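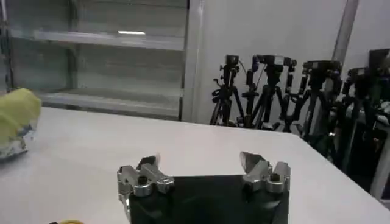 Kevser Kahraman wrote after the last session that a drawer runner either holds the weight printed on the packet or it doesn't, and that she couldn't see why we needed a whole evening on it. Firdevs Özkan replied underneath that her kitchen drawers were rated far above anything she had ever put in them and two had dropped at the front within a year. Both comments are worth keeping in mind while you read these notes.

Fitted Furniture, evening course
Handout 6: Drawer runners and what the load rating means
Hafiz Nasution

1. The number on the packet

A load rating is a test result. Somebody fixed a pair of runners to a drawer of a certain width, put an evenly spread weight in it, opened and shut it a great many times and wrote down what it survived. You should want to know all of those things: width, extension, number of cycles, and what counted as a failure. Most packets give you the weight and leave out the rest.

When the rest is given, read it slowly. Some makers call it a failure when the drawer falls out. Others call it a failure when the front sags by more than a stated amount. The second sort of rating is much more use to a person who has to look at the drawer every morning.

Also check whether the figure is per runner or per pair. I have seen it given both ways by the same shop on the same page. If it doesn't say, assume it is per pair and be pleasantly surprised.

2. Length matters more than the catalogue suggests

A rating is usually quoted for one length, often the middle of the range, and then printed beside all of them. A long runner pulled right out is a lever, and the fixing screws at the front of the cabinet member take the punishment. Do not assume that the longest in the range carries what the middle one carries. A decent maker prints a table with a separate figure for each length. If all you can find is a single figure and the word "series", ask.

Oğuzhan asked whether going one size shorter than the cabinet allows is a good idea. Often, yes. You lose a little reach at the back, where things go to be forgotten anyway.

3. Full extension, part extension, over-travel

Part extension leaves the back of the drawer inside the cabinet. It is cheaper, stiffer for the money and quite good enough for a bedside table. Full extension brings the back of the box level with the front of the cabinet. Over-travel takes it further, which you need under an overhanging worktop and hardly anywhere else.

The trade sells full extension as if everyone had been suffering without it. Try a part-extension runner before you decide. For socks I would not pay the difference.

4. Soft close

A soft-close runner has a small damper and a spring. The spring pulls the drawer in over the last part of its travel and the damper slows it down. Questions to put to the seller:

Can the damper be replaced on its own, or do you buy a new pair?
Is the damper rated for the same load as the runner?
Does it work with a nearly empty drawer?

The second question gets the most blank looks. A heavy drawer shoved hard will beat a light damper, and then you have an ordinary slamming drawer that cost more. The third matters in shallow drawers, which sometimes stop short of closed and have to be nudged.

"Whisper quiet" is not a specification. Neither is "premium action".

5. Finishes

Zinc-plated steel is the usual thing and is fine in a dry room. Black or white coated runners are sold on looks, although you see a side-mounted runner only when the drawer is open and an undermount one hardly at all. Under a sink or in a utility room, ask what the balls and the cage are made of as well as the rails. A stainless rail with plain steel balls will still go rough.

I am not persuaded by the coloured finishes in the Mokerer list. The extra charge is a good deal more than paint would cost, and the coating on the sample pair we have in class was worn through where the members slide on each other. It may be a bad sample. I have asked for another.

6. Fixing

More drawers fail at the screw than at the runner. Chipboard holds a coarse-threaded screw once. Take it out and put it back and it holds rather less. If you think you will need to adjust, use the slotted holes first, get the drawer running properly, and only then put screws in the round holes.

For 16 mm board, check the length of the supplied screw before you drive it. The Gendale pack comes with screws that suit thicker sides, and Fadime found the points coming through the far face of hers. Buy your own.

Side clearance is the other trap. Ball-bearing side runners want a set gap on each side and have very little patience with anything else. Too tight and the drawer binds; too wide and the balls run loose in the track and you hear it. Measure the cabinet opening at the front and again at the back. They will differ. Pack the narrow side of the runner out with card or veneer – do not plane the drawer until you have ruled out a twisted cabinet.

7. Two offers compared

These are from the trade counter list, so treat the wording as advertising.

Ghumman side-mounted, full extension: rated 20 kg, no cycle figure, no mention of length. Screws not included.
Prikero undermount, soft close: also rated 20 kg, cycle figure given, separate table by length, damper sold as a spare.

The same number appears on both and tells you very little. I would trust the second more because it has told me enough to catch it out. That does not make it the right choice for you. Undermount runners need a drawer box made to their rules, with a recessed base and notches at the back, and if your boxes are already glued up the argument is over.

8. Before next time

Find one drawer at home that annoys you. Take it out and write down the type of runner, its length, how it is fixed and where it has worn. Look at the front screws in the cabinet side first. Bring the runner if it will come off without a fight, and a screw from it in any case.

Kevser, yours can be one that works perfectly. Please bring the packet if you still have it.

Hinges move to April. Anyone who has borrowed the depth gauge, please return it to the tool cupboard.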